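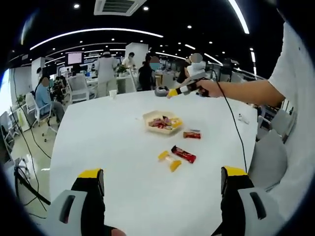 Borusska Workplace Habits Group, Department of Social Studies
Figure 3. The snack table, with the beige tray and a few wrapped snacks beside it.

3.2 Where the snacks end up

I love this table! It's big, round and white, out in the open office, and people wander over all day (Issa Boutros swears he doesn't). We logged 700 visits in April, and what got me hooked was the spread: snacks leave the tray and just sit there, like the red bar and the yellow-and-white one in Figure 3. Bilal Geagea and I coded each of those as "parked."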